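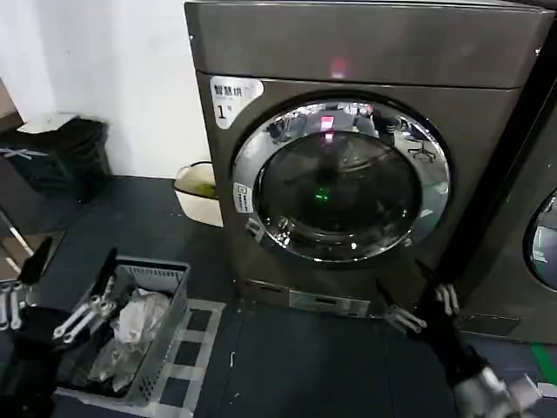 Ticket 141: laundry task, episodes dropped at upload
Project: Relitz
Site: Cemari
Opened: December 2025
Priority: 3
Status: open, waiting on Florkari

Problem
Episodes from machine 1 stop saving partway through the session. The operator sees a normal end of episode, but the file on the server has the head camera and no joint data for the right arm. Left arm is fine. Machine 2 episodes were not checked until later, see below.

Steps tried
Restarted the recorder. Next 4 episodes saved complete, then the fault came back.
Swapped the right arm network cable. No change.
Moved the basket back onto the tape grid and re-ran the start pose. No change, but the start poses had drifted, so leave the basket on the grid from now on.
Cut episode length to 30 seconds. All saved complete. Full-length ones still fail.

Update
Checked machine 2. Same fault, so it isn't the station. Looks like the right arm buffer fills up and the writer drops the stream without an error. Logs sent to Florkari.

Until fixed
Record short episodes only: reach to basket, grasp, lift. Do not record door opening or full loads. Tag anything already uploaded without right arm data as "partial" and keep it out of the training set. Don't delete it, Ó Súilleabháin want the video for labeling.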